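Review: "The Quiet Province," a history of the Lildale garrison
By Aslı Bayram 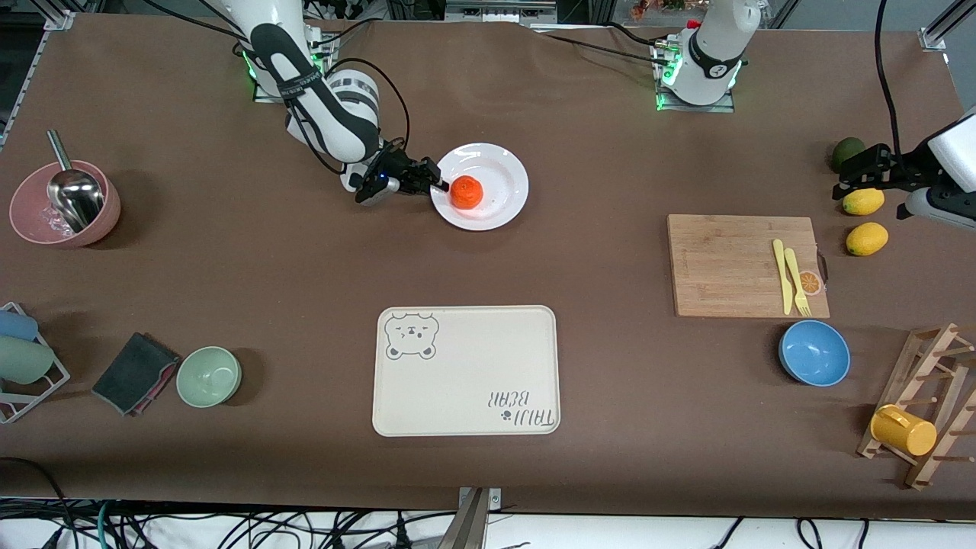
RIRKMONT, Thursday, October 17, 2019

Orlando Giraldo's book covers the two years when foreign troops were stationed in Lildale under a treaty few residents had read. He worked from 1,013 letters and the base's own supply records. The chapters on land claims are the strongest. The diplomacy section drags, and the maps are too small to use. I would still buy it. Hardcover, Cendance Press, with a good index.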